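Residents > Meetings > Minutes > May 5, 2020

UREDLOW COURT RESIDENTS' ASSOCIATION
Minutes of the spring meeting, held by video call

Present: Milagros Tagle (chair), Rasmus Org (minutes), Jayson Dizon, Kenneth Rivera, and Mark Anthony Belmonte, who joined by telephone and could be heard making soup.

Apologies: none received. Several owed.

1. Opening

The chair opened the meeting and asked everyone to mute themselves. Everyone did, including the chair, and the next part of her remarks is lost to us. She kindly gave a shorter version.

2. Minutes of the last meeting

Mr. Rivera asked that the words "Mr. Rivera shouted" be changed to "Mr. Rivera spoke." Mr. Dizon asked that they stay. Changed to "Mr. Rivera spoke up." Approved with that change.

3. The courtyard gate

The gate still does not close. Mr. Dizon reported that he had called Virkden, who fitted it, and was told that the gate closes. He invited them to come and look. They said they would look at their paperwork, and the paperwork says it closes.

Mr. Belmonte proposed a brick. It was pointed out that the brick is the present arrangement. The chair asked Mr. Dizon to write to Virkden again and to enclose a picture of the brick.
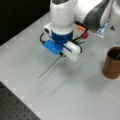

Mr. Rivera wanted it noted that he had been against the gate from the start and would have kept the hedge. So noted, for the third meeting running.

4. Laundry room

The second dryer is back in service. It takes longer than it used to and makes a sound that Ms. Tagle called "a hum" and Mr. Dizon, who lives over it, called something else. The sign-up sheet will go back on the door. Residents are asked to write their own names on it and to stop writing "Reserved," which could be anyone.

Mr. Belmonte asked who had been leaving single socks on the windowsill. There was a silence. The socks will stay there until the end of May and then go in the trash.

5. Vegetable beds

There are 6 beds and, as of this week, 54 people who would like one. Mr. Org put this down to everybody being at home. The waiting list has been typed up and two people have already complained about the order, which is alphabetical.

After a long discussion it was agreed that:

- anyone who has let a bed go to weeds will get a polite note from the chair
- anyone who gets a second note will not find it as polite
- beds may be shared between households, at their own risk
- mint goes in pots. This is not up for debate, and was debated.

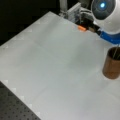
6. Money

Mr. Rivera gave the accounts. The association has some $3000 in the bank, less the bill for the roof gutter, which has not come. Mr. Rivera feels we should not remind them. The chair feels we should. Mr. Belmonte asked how much interest the money was making, and Mr. Rivera read out the figure. It did not take long.

Mr. Dizon asked whether any of it could go toward a new bench. The old one is sound at the left end only, and the people who know this get there first. Three designs were held up to the camera, too close to be told apart. Mr. Dizon will send them around by email.

7. The Mikira question

For those who missed the last two meetings: Mikira is the cat from the ground floor. She has been getting into the parcel cupboard and sleeping on the parcels. Opinion was divided between those who get parcels and those who like the cat, with Ms. Tagle in both camps and looking unhappy about it.

Mr. Org suggested a bigger box with a blanket in it, set next to the cupboard. Mr. Rivera said that in his experience a cat given a box will sit on the lid of something else.

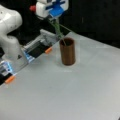 The blanket plan was carried, four to one. Mr. Rivera will supply the blanket, having said he happened to have one ready. If Mikira ignores it we will discuss a latch, but Virkden will not be asked to fit it.

8. Summer supper

Put off. Mr. Belmonte asked if his potato salad could be put off as well or whether he should go ahead and make it. He was told to use his judgment. The folding tables are still on loan to the Wei building across the street, and Ms. Tagle will ask for them back in a friendly way. Last year's way is not to be repeated.

9. Any other business

Mr. Dizon asked if the next meeting could be shorter. Discussion of this ran to 20 minutes.

Mr. Belmonte's soup was ready and he left the call. The meeting closed soon afterward, apart from Mr. Rivera, who could not find the button.

Minutes taken by R. Org. Corrections to him by email, please, and not through the mail slot.

2 comments | 6 shares

We use cookies to remember your settings on this site. By continuing to browse you agree to their use. Accept | Manage settings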